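Home | Reviews | Builds | Forum | About

Vumia two-arm kit: review
5 June 2018

I built this kit at home over four weekends for sorting bottles. The rail went together without trouble. The arm joints needed shimming, and the manual skips the cable routing entirely. The fingers are Skullham lattice pads, bought separately.

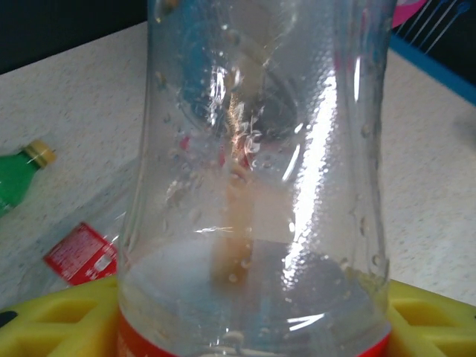
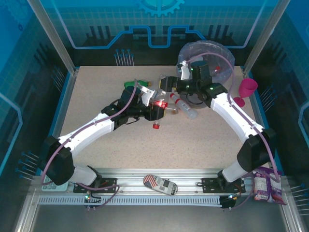 Bottle work on the speckled top.
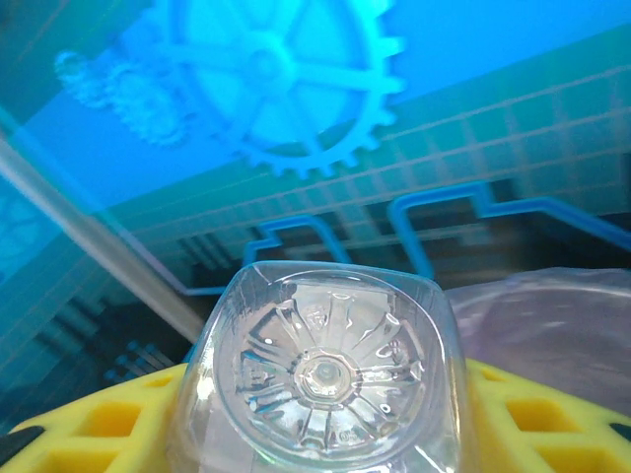

Rezende wrote in to disagree about the pads: mine lost their grip after 40 hours and I went back to plain rubber, which cost less and did fine on thin plastic. I would also put the shimming down as a fault, for the price.

Fair point on the price. My pads are newer than that, so I can't speak to wear. The software is the weak part. It dropped the connection 2 times in one evening, and calibration has to be redone after each restart. Support answered in a day. I would buy the arms again and write my own control code.

Rating: 4 out of 5

1220 shares | 2 comments
Contact | Copyright | Back to top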